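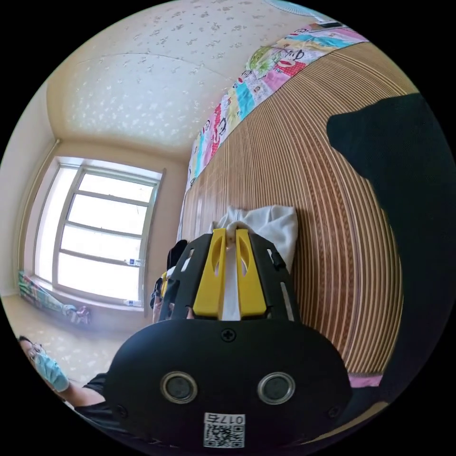

My first week collecting demonstrations for Narkero, I folded 900 cloths and threw most of them out. Well, the data from them. The cloths were fine! I'd simply never read the house rules, all five pages of them, and Margit Nyitrai, who wrote most of them, had to sit me down over coffee and go through the whole thing line by line.

I'd expected the sort of manual where everything is about batteries. There's some of that, sure. But most of it is about manners, if a person can have manners toward a cloth. Close the fingers all the way before you lift. Take a narrow pinch and let the rest bunch up however it likes. Don't smooth it out with your knuckles, which I did constantly (I have three kids, smoothing is a reflex). A robot that learns from your hands won't have your knuckles, so anything you do with them is cheating, and Margit will find it.

Then there's the matter of working in homes. I love this part of the job, the bedrooms with a quilt full of cartoon faces and a striped mat that somebody's grandmother probably picked out. The rule is that you leave the room as it is. You don't clear the windowsill or swap the mat for something plainer. Illia Marchuk, who trained at Gralum before he came to us, told me they used to tidy everything first, and the robots did beautifully until they met an actual bedroom.

Masks are in there too, page four, for anybody working in the room while a session is on. I grumbled about mine, mostly on behalf of my glasses. Aranka Szalai showed me how to pinch the nose wire properly and I've grumbled less.

The rule people fight over is the one about mistakes. Drop the cloth and you're supposed to carry on, pick it up and finish, then mark the take. Jyoti Vashisht thinks dropped takes should be kept with the good ones. Margit wants them in a separate pile. They've been at it since June, and the wording has changed 2 times already. I side with Jyoti, mainly because I drop a lot of cloths.

My own copy of the rules lives in my tool bag now, with coffee on page two. The next version is supposed to cover socks.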